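Each-way bet settled with a smaller place return than expected: is this correct?

Asked in Betting and Odds > Settlement queries
September 26, 2018
Asked by Harsh Mittal

I placed a 50 each way bet on a golfer at 48/1 in the outright market. The slip showed a quarter the odds, five places. He finished in a tie for fifth with one other player. I expected a place return of 50 x 12 plus my stake back, so 650. The account was credited with 325.

I have read the rules page twice and it mentions dead heats, but I took that to mean a tie for first. The operator is Prasska. Their chat agent pasted the same paragraph back to me and closed the chat. Have they settled this correctly, and does the same rule apply if I had bet on the place market alone?

2 answers

Answer 1

It's correct. Dead heat rules, every bookmaker uses them. Two players for one place so you get half. Tennis doesn't have this problem, which is why I stick to tennis.

Answer 2 (accepted)
Fitzgerald Mercado

The settlement is correct on the figures you give. The first answer has the right result but leaves out how the stake is treated, and that is where most disputes come from.

An each way bet is two bets of equal stake. Your total outlay was 100: 50 on the win and 50 on the place. The win part lost. The place part was at a quarter of 48/1, so 12/1.

Five places were paid. Two players tied for fifth, so two players occupied positions five and six, and only one of those positions was a paying place. The fraction is paying places available divided by players tied, in this case 1/2. The fraction is applied to the stake and the odds stay at full price. Half of 50 is 25. 25 at 12/1 returns 300 plus the 25, so 325. The other 25 of the place stake is a losing bet and is not refunded.
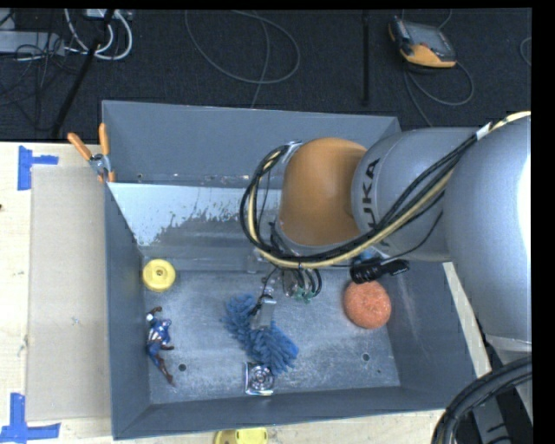

Dead heat reductions are applied by the settlement software as soon as the official result is entered, so a person has normally not looked at your slip at all. The operator enters the final positions, the system groups equal scores, works out the fraction for each group and passes it to every open bet in that market. It is repetitive work of the sort that is given to a machine, and the arithmetic is seldom wrong. The input sometimes is. If you want to check a settlement, compare the positions on the operator's results page with the tour's published leaderboard before you check the sums.

On your second question, yes. A top five finish market is normally settled with the same fraction. Some operators offer a "ties paid in full" version at shorter odds. Read the market title, as the two are often listed next to each other.

If three had tied for fourth, two paying places would have been shared between three players, so the fraction would have been 2/3. If two had tied for fourth, both would have been inside the places and there would have been no reduction.

Comments on this answer

Harsh Mittal: Thank you. I was applying the half to the whole return including the lost win stake and could not make it match. The leaderboard agrees with theirs, two players on the same score.

Fitzgerald Mercado: Then there is nothing to dispute. Check the number of places on the slip next time as well. It is fixed when the bet is struck, and a later offer of extra places does not apply to it.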